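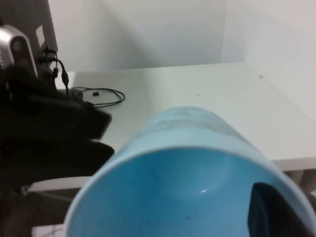
April 2018, Stellside, bench cell

Back on the cell after the gripper kept losing its zero. Notes are for me, and for Trygve, who has it next.

State it was in: the arm homed fine, but the gripper reported a different closed position every few cycles. Closed should read 3 counts. It read 3 most of the time, then drifted up over a morning and stayed there until a power cycle. With the offset wrong, the fingers stop short and thin-walled things slip. Fouzia had been getting around it by rehoming before each batch. That works but it eats time, and it hides the fault.

Checked first, all fine:

- finger screws, both sides, with the small torque driver
- belt tension (no change from Kerstin's note in February)
- supply voltage at the gripper, idle and closing
- controller log, no overcurrent entries

Then went after the encoder lead. Moved the wrist joint by hand with power to the logic only and watched the count. Nothing until the wrist was near the end of its travel, then it jumped to 279 and came back. Did it again, same place, different jump. So it's the lead or the plug at the wrist end, where it gets pulled when the joint rolls over.

Pulled the lead. The jacket looked good. Bent it near the strain relief with the meter on it and one conductor opened up. Put in a spare from the Dahlgren box. It is longer than the old one, so I tied the slack back along the forearm, with a loop at the wrist big enough that it doesn't go tight at full roll. Please don't shorten the loop to make it neater. The old lead is in the bag marked BAD, not in the spares drawer.

Rezeroed afterward:

1. Jog to the service pose, gripper open.
2. Clear the stored offset. The controller asks twice, say yes both times.
3. Close at low force with nothing between the fingers.
4. Store, open, close again, read back.
5. Power cycle and read back once more.

Read 3 both times.

For the grip test I used the blue plastic cup, one finger inside the mouth and one outside, pinching the wall. It's a better test than the block. The block is stiff and forgives a bad offset. The cup wall is thin and gives a little, so a short close shows up right away. It also shows if the force is set too high. The force limit had been raised to 589 at some point and there is no entry saying who or why. Gunnel thinks it was done when the slipping started, and I'd guess the same. I put it back to the value on the commissioning sheet. If the cup slips with the offset correct, look at the finger pads before touching the force.

Left the Stistulix script running with the wrist roll added to each cycle, so the new lead gets worked through the bad spot. It stopped at 1,496 cycles on the count limit, no zero errors in the log. Fouzia wants it run again with the cup tilted farther over, as that's closer to how the parts come out at Cletby. Fine by me, the pose is saved as cup_tilt_b.

Still open:

- Camera cable still hangs free off its connector. Needs a clip on the bracket. I'd do it before the next long run.
- Finger pads are worn on the inside edge. Usable for now. Torbjørn has the part number.
- The homing step Fouzia put at the start of the batch script can come out. I commented it out but didn't delete it.
- Maintenance sheet still lists the old lead length. Gunnel has the master copy, I've left her a note.

Trygve: if the closed reading is anything other than 3, stop and write down the wrist angle before you rehome. Rehoming clears it and then we're guessing again.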